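# Week 7: The Rose in the Garden and in the Poem

Welcome back! Today we get to one of my favorite stretches of the course – how one flower came to carry so much meaning, and what gardeners did to it along the way. 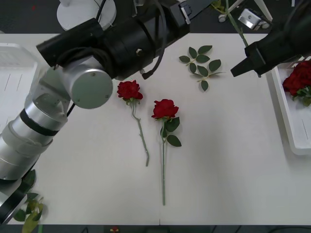 Dario Pellegrini wrote after last week's class that he thinks we give the poets too much credit, and that the growers changed the rose far more than any sonnet did. I love this objection, and I'd like us to keep it in mind all the way through!

## Before the repeat bloomers

Most of the old European garden roses (gallicas, albas, damasks, centifolias) flower once, in early summer, and then they're done. By the end of July you mostly have leaves and hips. So when a Renaissance poet says the rose is brief, he means a single blossom, but he also means the whole season. Read Herrick's "Gather ye rosebuds" again with that in your head and it gets a lot more urgent.

## The China roses

From the late 1700s, repeat-flowering roses from China reached European growers in greater numbers. Crossing them with the old kinds took decades of patience and a great many failed seedlings. 'La France', from 1867, is often called the first hybrid tea, and the long pointed bud most of us now picture when we hear "rose" comes down that line.

## Points to argue about

- Does "brief as a rose" still work for readers whose roses bloom until frost?
- Blake's rose is sick. Would the poem survive with a lily?
- Ferenc Pálfi's handout calls scent "the lost half of the poem." Too strong? (I go back and forth.)

## For next time

Read the 12 short poems in the packet, out loud if you can stand it – the vowels matter. Then pick 2 and write a page on what the flower is doing in each. Please name the kind of rose if the poet gives you any clue at all, even a color or a month.

Bring a hand lens if you own one. We'll be looking at thorns, properly called prickles, and I've been waiting all term for this!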